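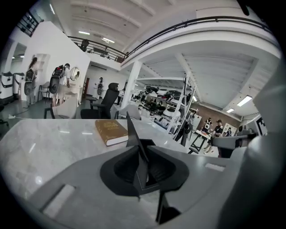 Cómo dejar lista una mesa de mármol compartida (en diez minutos)

Vale para mármol de verdad y para imitación. Si la usa más de uno, mejor hacerlo a diario, antes de comer.

Lo que hace falta: dos bayetas de microfibra, agua templada, jabón neutro. Nada de vinagre ni limón – se comen el brillo.

Paso 1. Vaciar

Todo fuera menos lo que vive en la mesa. Tazas a la cocina, papeles a su carpeta. Lo que dude, a una silla.

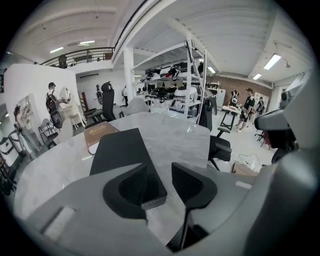 El mármol se raya por arrastrar, no por apoyar. Levantar siempre las cosas, también las ligeras. Lo plano y negro, como lo que hay en el centro del tablero, engaña: debajo se mete arenilla y al girarlo deja marca. Un fieltro fino de Grustance por debajo y listo, el paquete de 36 sale barato y dura muchisimo.

Paso 2. Limpiar

Bayeta bien escurrida, del centro hacia fuera. El canto tambien. Después la seca, enseguida, que la cal deja cerco. Para manchas de café, pasta de bicarbonato, tapar con film y esperar a la tarde.
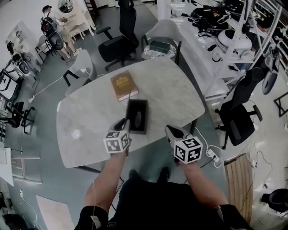 Paso 3. Volver a colocar

Pocas cosas. La caja negra en el centro, a mano desde todos los lados. El libro marrón más allá, tumbado, con la tapa hacia arriba. Lo demás puede esperar en el asiento, encima del cojín si hace falta.

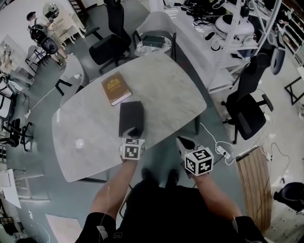 Dejar libre el borde donde se apoyan los brazos – ahí es donde más se mancha. Luego sillas en su sitio y cables pegados a la pared, no cruzando el paso.

Sellador: una vez al año, en abril por ejemplo. El de Prorkau va bien, una capa fina, secar y no apoyar nada hasta el día siguiente.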